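We use cookies to keep you signed in and to remember your ticket filters. Accept all | Manage settings

Ticket: right hand target jumps when two objects share a depth edge
Component: Trirnach grasp planner, Alach perception node
Opened by: Mirjam Mulder
Assigned to: Aslak Isaksson
Status: fix in review

Tue 6 December

MM: Since the update to the Alach node the grasp target for the right hand moves between two objects from one planning cycle to the next. The arm does not fault. It starts an approach, gets a new target, stops and starts again. Left hand is fine on the same build. Restarting the planner clears it for a few cycles, then it comes back. Swanson config unchanged.

AI: Please attach the planner log with the segment IDs switched on. Also check whether the head camera calibration file was reloaded after the update. The node falls back to the default one without a warning if the path is wrong.

MM: Log attached. Calibration path is correct and the file is loaded, I checked the hash. The segment IDs are not stable. In 28 cycles the ID on the right-hand target changed 12 times. The mask itself hardly moves, only the number attached to it. 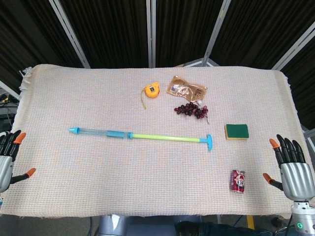
The planner keys its target on the segment ID, so every change is treated as a new object and the approach is thrown away. I tried raising the hold time from 5 cycles to 9. Fewer restarts, but the hand then carries on towards an old pose if the object is moved, so I have put it back.

AI: Agreed, leave the hold time alone. Two things to try, in this order:

1. Set track_by to centroid in the perception config and run again.
2. If it still jumps, turn off merge_small_segments.

I suspect the second. The merge step was rewritten in the new version and it renumbers everything after a merge, including segments it did not touch.

MM: Step 1 made no difference. Step 2 stopped it. No ID changes in the next run, and the right hand keeps its target through the whole approach. Side effect – thin parts now come out as separate segments and the planner offers grasps on them. I can filter by area for now.

AI: Reproduced from your log on the Kanport simulator. The merge builds a new list and numbers it from zero each time. The left hand escapes it only by list order, so don't rely on that side either. Patch keeps the old ID of the larger segment and leaves the others as they were. Branch is up for review.

MM: Running the branch with merge_small_segments back on and the area filter removed. Stable so far. I would still like a warning in the planner when a target ID disappears but a mask with the same centroid is present.

AI: Split into a separate ticket. Keeping this one open until the branch is merged.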